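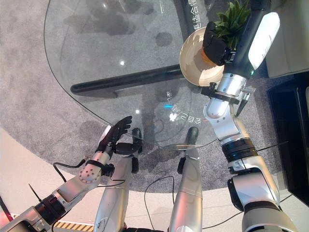 A glass tabletop with a rounded edge, over speckled grey carpet.

Search this site Enter keyword Go

July | By the Stadero newsdesk

Ristach furniture market to stay open through the summer

Anyone who has been meaning to clear out the spare room will be glad to hear that the second-hand furniture market at Berrada Hall in Ristach is carrying on until the end of August, after a spring that was a good deal busier than the organisers had dared to hope for. The last one drew 417 visitors, and by lunchtime there was hardly a bookcase left!

There will be 30 stalls from now on instead of 20, with the extra ones going into the side room (mind the step), and coffee tables, lamps and dining chairs are especially wanted. Glass tops are welcome as long as they have no chips. Doors open at 9.30am, entry is free, and the Prornerar bus stops right outside.
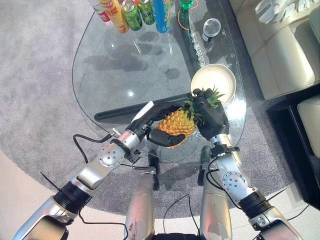

A small pineapple held over a glass coffee table.

The fruit and cake stall is staying too, which will please those of us who go mainly for that. It raised £400 in the spring towards new curtains for the hall.

Comments (3)

marrowfat: Lovely news. Got my hall table there and still very fond of it.

Ristach Reader: Is there anywhere to park a van?

tealeaf: Behind the hall, but get there early!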